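About Stisteo

Stisteo is a bedding and linen supplier based in Dunmore. We sell sheets, pillows, pillowcases, duvets and towels to guest houses, small hotels, summer camps and people furnishing their own homes.

The business was started by Branwen Beddoe, who had spent 11 years running the laundry room of a lakeside hotel. She was tired of ordering sheets that shrank after a month and pillowcases that came in one size whatever the pillow. Her first stock was 74 sets of plain white sheets, kept in her sister's garage on Dilluseck Road and delivered in a station wagon.

We moved to our present building in October of the following year. It used to be a feed store, and the loading dock at the back still gets used every morning. The shop is at the front. Cutting, sewing and packing are upstairs.
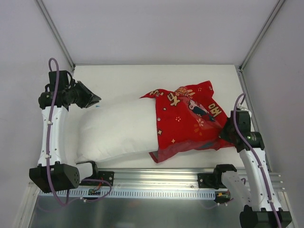
Most of our plain sheets are woven for us by a mill in Stodow. We hem them in Dunmore and wash a sample from every delivery before any of it goes on sale. If the sample shrinks more than we allow, the delivery goes back. Prints are bought in smaller lots, so a pattern you liked last year may be gone. Call us and we will check the shelves.

There are nine of us on staff. Branwen still does the buying and answers the trade line most afternoons. Orders under 1000 pieces usually ship from stock. Larger orders are made up as they come in, and we will give you a date before you pay a deposit.

We also take back worn cotton sheets, any brand, as long as they are clean. They are cut up and sold by the pound as shop rags. Leave them at the side door on Dilluseck Road, bagged, during store hours.

Trade customers can ask for a price list and fabric swatches at the counter or by mail.

Page last updated 12/24/21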